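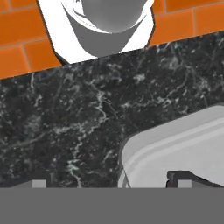 Encimera negra con vetas claras y pared de ladrillo naranja.

Imprimir | Enviar por correo

Banco de semillas Pradel: informe de avance, agosto

¡Gran trimestre! Hemos catalogado 2.764 sobres de los 4.000 previstos, y el maíz de Jikach ya germina en bandeja.

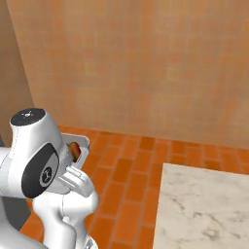

Las judías van más lentas: faltan 400 sobres por secar y el deshumidificador nuevo no llega hasta septiembre. Mahama nos cede 7 parcelas de ensayo, una noticia estupenda.

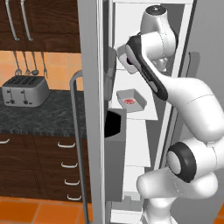
Pedimos mantener la partida de riego.

Recientes
Intercambio en Plonosby
Tomates de secano

Usamos cookies. Aceptar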